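June 28, 2018
Plondton workshop, handling bench
Entry: open-house demonstration, food handling cell

Purpose of the day: to show the packaged-food handling work to visitors from Fultetti and from the Pevville technical school, and to record how the cell behaves when it is run in front of an audience. The bench was set up the evening before. Doors opened to visitors in the morning, and the demonstration was repeated at set intervals until mid-afternoon.

Setup. Arm on the low pedestal, two-finger gripper with the black plates, wrist camera on. Round wicker basket on the gray surface. The Wei controller was left on the software version used last week; the newer version was not installed, in keeping with the rule that nothing is changed within a day of a public demonstration. Speed was limited to 80 percent of the normal bench setting. Grip force setting 63, unchanged from the last trial. Wrist camera view was repeated on the large monitor for the visitors standing at the back.

Items. The morning sessions used wrapped sandwiches bought from the cafeteria. They are a more useful test object than the foam blocks: the film slides, the bread gives under load, and no two are the same thickness. Visitors also understand the problem at once when they see a product they have handled themselves. Grasping is done low, on the end with the spare film, and the sandwich is held on end over the basket.

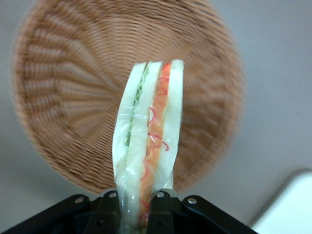
Why is the sandwich gripped at the lower end and not across the middle?
The lower end usually has extra film to take hold of, and pressure there leaves most of the bread alone. A grip across the middle was tested in the spring and pushed the filling toward the crust.

Sessions. Seven demonstrations were given in all. Five ran from start to finish without operator action. In the third, the arm stopped on a protective limit during the approach and was restarted from the home position; the log shows a joint torque warning, to be reviewed. In the sixth, the grasp was lost during the lift and the item fell back onto the bench. The visitors were told plainly what had happened, and the run was repeated with the same item.

Comments from visitors. The Fultetti group asked mainly about throughput. Their line handles 2,000 packs per shift, and they wished to know whether a single arm could keep up. The reply given was that the present cell is a study of gripping and has not been timed for production -- no figure should be quoted to them until a proper trial has been run. The Pevville students asked about cleaning, finger pad wear, and what the wrist camera is used for once the fingers have closed. The last of these deserves a fuller answer than the one they received.

Observations for the bench. Glare from the film was strong on the monitor under the overhead lights. Try the diffuser panels before the next visit. The floor tape should be moved back one step; visitors leaned over it to see the fingers. The printed handout still shows the old gripper and must be replaced.

Actions
Review log for session three, torque warning.
Inspect finger pads and record condition.
Order diffuser panels.
Send Fultetti the written summary, without rate figures.
Agree on a date with Pevville for the September visit.

Cell powered down and locked out at end of day. Basket and monitor returned to stores.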